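**Thursday, lid-closing rig, notes started 16:40**

Third day on the fault where the gripper loses its own opening width. Karim F. has already written "fixed" on the whiteboard. I don't believe it and I'd like that recorded somewhere other than the whiteboard.

What we know. The width of the gap between the fingers is worked out from the two square markers, one on each finger. When one of them isn't found, the software holds the last good value and carries on as if nothing had happened. The arm then believes the jaws are open when they're shut, or the other way round. On Tuesday's build it came down on the rim with the fingers closed and kept pushing until Debashish hit the stop. No harm to anyone. One finger pad has a nick in it and has been bagged.

Held values are not logged. I asked who decided that and got three different names, one of them mine. Fair enough, it may have been me, but it needs to change before anybody runs this again. 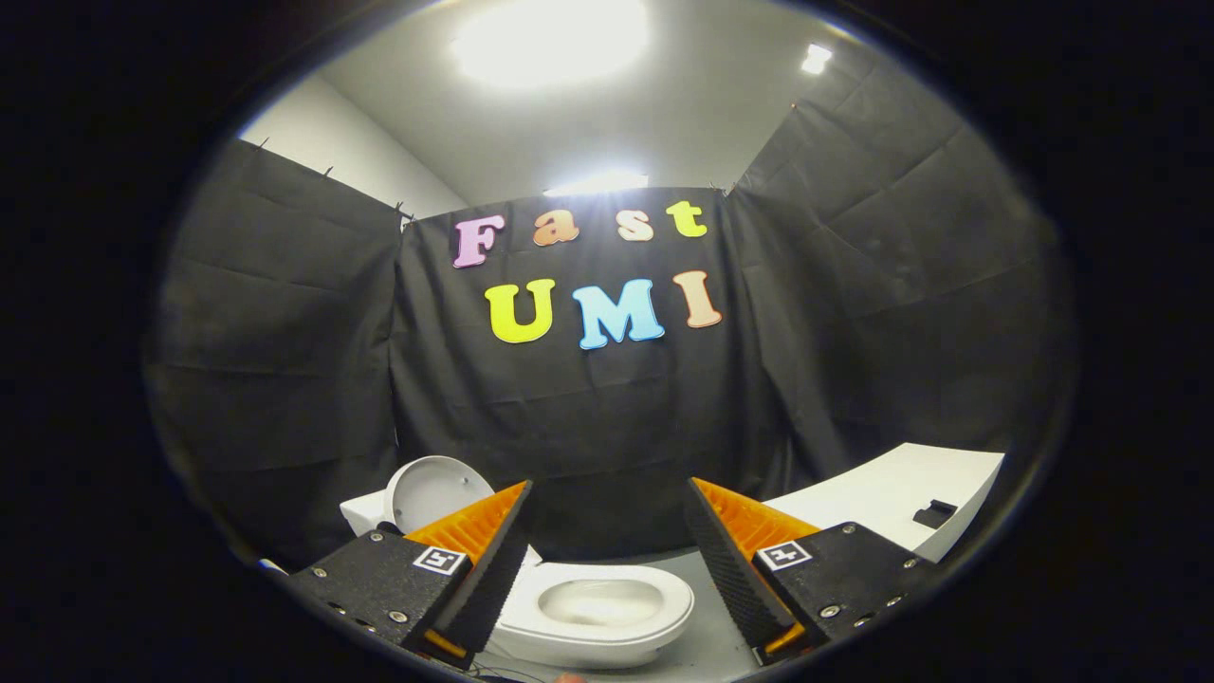 Marker dropout is what I care about, and I still can't say what causes it. Karim's theory is glare. He thinks the ceiling lights wash out the white border when the tool tips back, and his fix was to lower the exposure limit. It's a reasonable story, and I can see why he likes it: with the hand-held tool over the bowl and the jaws wide open, the big ceiling light is just a blown-out white patch, and there's another glow along the top of the curtain above the "Fast UMI" letters. But bright lights at the top of the view don't prove anything about two markers low down on the fingers. Nobody has yet shown me a dropout that lines up with a change in brightness. Until they do it's a guess with a number attached.

Went through the list from the demonstrations with Nawal. 1,190 clips in the set, 14 with a dropout longer than the limit we set. Of those, 11 happen while the fingers are closing and 3 while they're opening. None with the hand held still. If it were only glare I'd expect at least one in the still clips, where the tool sits under the same lights for ages.

Other candidates, in the order I'd bet on them:

- Motion blur at the end of the close, when the fingers move fastest.
- Something wrong in the marker search window. Ehab changed it in June and says it can't be that. He may be right, but he hasn't rerun the old version either.
- A marker lifting at one corner. Pressed all of them down with a thumb and they felt flat, for what that's worth.
- Glare.

Karim's evidence for his fix is that he ran the lid task over lunch and it behaved. I asked how many runs and he said "plenty". I asked for the logs and the logging was off. So we have a fault that shows up in a small share of clips, and a cure tested by an unknown number of goes with no record. Sorry Karim, but you'd say the same to me.

Also not impressed by the note from Skadberg, which says their filter "handles missing markers gracefully". As far as I can make out from the code it does what ours does, only with a smoother curve. A smooth wrong number is worse for us. The Tuesday plot looked lovely right up to the rim.

**17:30**

Put the exposure limit back where it was. Karim not delighted. My reasoning is that if we change two things at once we'll learn nothing, and the blur test needs the old setting to compare against.

Blur test, first go: opened and shut the jaws slowly by hand, then as fast as I could. Two dropouts on the fast set, none on the slow. Points the right way, but my idea of "fast" got slower as my hand got tired, so don't quote it. Needs doing properly with a metronome or something like it. Debashish has one on his phone.

**Rules until this is closed**

1. No arm runs on the lid task with the hold-last-value behaviour in. If a marker is lost, the arm stops.
2. Every dropout gets written to the log, however short.
3. One person on the stop button, not also driving the laptop. On Tuesday Debashish was doing both.
4. "Fixed" stays off the whiteboard until there's a log behind it.

Nawal is making the change for 1 and 2 tonight. Ehab to rerun the 14 bad clips with the old search window and post whatever comes out, including if it's dull.

Still open: why closing so much more than opening? Blur doesn't explain that unless people shut the jaws faster than they open them. Check the speeds before believing me either.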